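Brorkavstead gripper fault

The Brorkavstead gripper fault was a failure of force control in a pair of tabletop robot arms at the Brorkavstead test workshop, first reported in July 2018. It happened during trials in which two arms handle small metal objects, such as padlocks and keys, between their grippers. 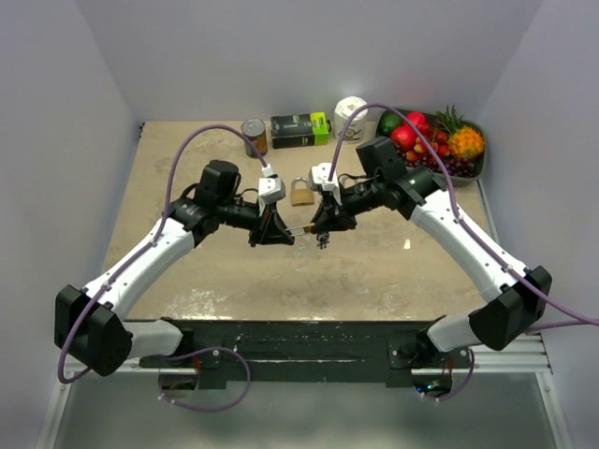
Zahira Sitompul objected to the word "fault" from the beginning, and wrote in the workshop log that the arms did what their settings told them to do, and that the settings were wrong. The later report kept the word, but her remark is quoted in it two times.

Background

The trials were part of Lumenta, a project on two-handed manipulation. A padlock was chosen as a test object for its small size and its hard, smooth body. One gripper holds the body and the other approaches the shackle, so both arms must work very close to each other. The control software, named Koltum, had been used before only with soft objects.

Course of the fault

In the 220th trial the right gripper closed on the body of a padlock and did not stop at the set limit. The left gripper was already touching the shackle. The two arms then pulled against each other through the lock for about 900 milliseconds, until the operator, Amirul Lumbantobing, pressed the stop button. One finger of the left gripper was cracked at the tip. A wrist motor on the right arm was too hot to touch and was later replaced. There were no injuries.

Cause

Koltum estimated the gripping force from the motor current. With a soft object the current rises slowly, and the software had enough time to react. With a brass body it rises almost at once. A filter, added earlier to remove noise, delayed the signal, and the limit was passed before the software could read it. Each arm also had its own limit and had no information about the load on the other one — this was considered the more serious mistake.

Irfan Wattimena, who wrote the report, did not exclude a second cause in the wrist cable. Tests of the cable did not show any defect.

Changes

The filter was shortened and a common limit for both arms was introduced. If one arm exceeds it, both grippers now hold their position and the motors reduce their force slowly. A sudden release was rejected, as a metal part under tension can jump from the fingers. Trials started again in October and reached 699 without a repeat of the fault.

The common limit is sometimes called the Flukus rule, after the test script in which it first appeared.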